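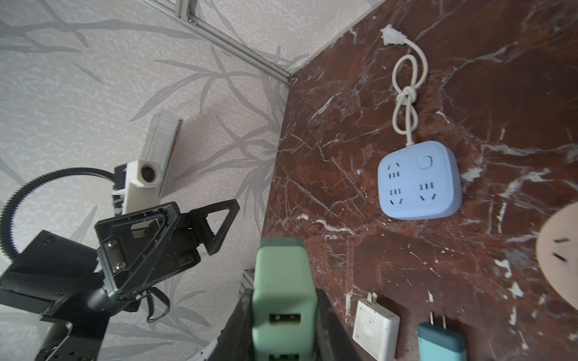

Robotics club: the charger task

The Hatport robotics club has spent this term on one job, which is getting two small arms to handle chargers and power strips between them. Members picked it from a list at the first meeting in March. Most of us thought it would be easier than stacking cups.

The practical trouble is the plugs. A charger has to be gripped across the body with the prongs clear, and then turned the right way before it goes anywhere near a socket. If the fingers close a few millimetres off centre, the charger swings as it's lifted and the attempt has to start again. The programming group now has the arm pause after each grip so that the wrist camera can check the angle.

Members take turns driving the arms by hand, and each run is recorded and labelled afterwards. The target for the term is 850 runs. Anything over 60 seconds is stopped and logged as a miss. Nothing on the bench is connected to the mains during a run, and that rule won't change.
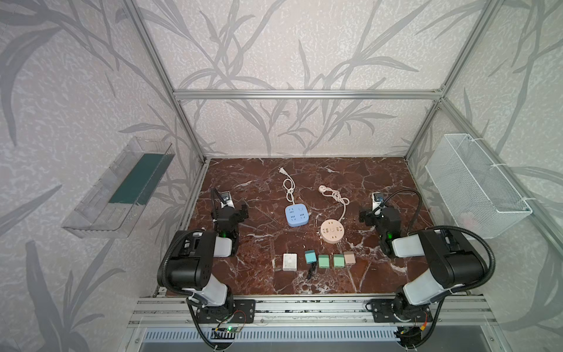 The two-arm bench at Hatport, with both power strips and the row of chargers and blocks.

The round strip is the harder of the two. Its sockets sit around a circle, so the arm has to come in from a different direction for each one. The older members are working on this and would welcome help from anyone who is comfortable with a bit of trigonometry.

At the end of term we'll take the task to the Premus student challenge at Bukgate. Teams get 40 minutes on the bench, including set-up. Our last full practice took 49, so we have some time to find. The bus leaves from the front gate at 7:30 am and permission forms need to be in before then.

New members are welcome at any point in the term. You don't need to have done any programming. Bring a notebook and enclosed shoes, and tie long hair back. We meet after school in the Tran Building, ground floor, and finish at 5 pm.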